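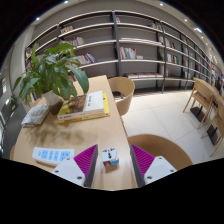

4.3 Recording adapter and power strip episodes

Read 4.2 first. These steps assume the Mustalora hand gripper is calibrated and the Kokico recorder shows a steady clock.

1. Put the travel adapter and the power strip on the table. Leave books, plants and chairs where they are. A cleared table gives you tidy episodes and a policy that falls apart in the next room.

2. Hold the gripper with the fingers open and the adapter between them. Start recording before you move in.

3. Close on the adapter, carry it to the strip, and let go. Stop recording once the fingers are clear.

4. Move both objects and go again. Change the table after every 20 episodes.

Note: The Inthanon planning sheet asks for 200 episodes per object. Treat that as a quota, and don't read it as proof of anything. Our Pistov set had 826 episodes on paper. We threw out 374 of them — mostly repeats of one easy approach from the right.

Note: The recorder's quality score measures tracking. It has no idea whether the grasp was any good. Watch the playback yourself.

Caution: Do not connect the strip to power while recording.

Caution: Don't delete fumbled grasps on the spot. Tag them "miss" and decide later. We have heard the claim that misses always help training, and have yet to see numbers we trust.

5. Copy the session off the recorder before you change batteries. The manual for the recorder says this is optional. We don't treat it that way.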